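Triston Kit FAQ - the stuff people keep emailing me about

I rent out and sell the Triston, a robot arm kit for small repair and refurb shops. One person answers the inbox, and it's me, so I put the usual questions in one place. 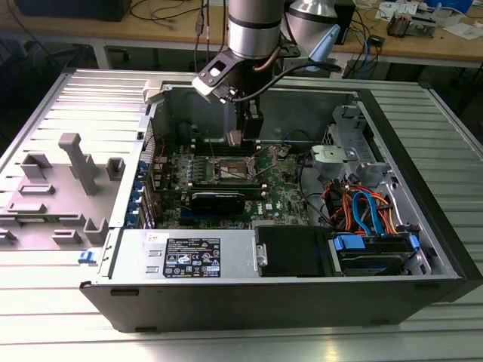 What do I get when I buy the kit?
The arm, a gripper, a wrist camera, the controller and the software license. You also get a starter fixture plate, and I'll send the print files so you can make your own (please do, mine are pretty plain!).

Do I need to know how to code?
Nope. Most of the setup is moving the arm by hand and saving positions. If you do write code there's a Python library, and I'm slowly making the docs less terrible.

Can it take a desktop PC apart all by itself?
Not the whole thing, and I'd be fibbing if I told you it could. You open the case and lay it on its side, and then you can teach it jobs like pulling memory or lifting out a loose part. Cables are still the hard bit - I'd keep doing those by hand for now.

Will it work with the computers I get in?
Big tower cases are the easiest, there's just more room for the gripper to get down in there. Skinny desktops can be a pain. Send me the model before you order and I'll tell you what I think.

How much is it?
The kit is $3543. Renting is $800 a month, and if you buy afterwards I take $200 off the price.

What about the Flamine gripper, is it worth the extra?
I like it a lot for small boards, but I wouldn't start there. Get comfy with the standard one first. The Niswood fingertips cost $74 a set and made a bigger difference for me, especially on smooth plastic.

Can I run two arms on one bench?
Yes, you'll need the Sandhu controller for that. Leave more space between them than you think you need - I learned that one back in May.

Do you ship outside the US?
Not yet. Canada is next on my list, so drop me an email if you want to hear when it opens up.

Last updated December 6, 2019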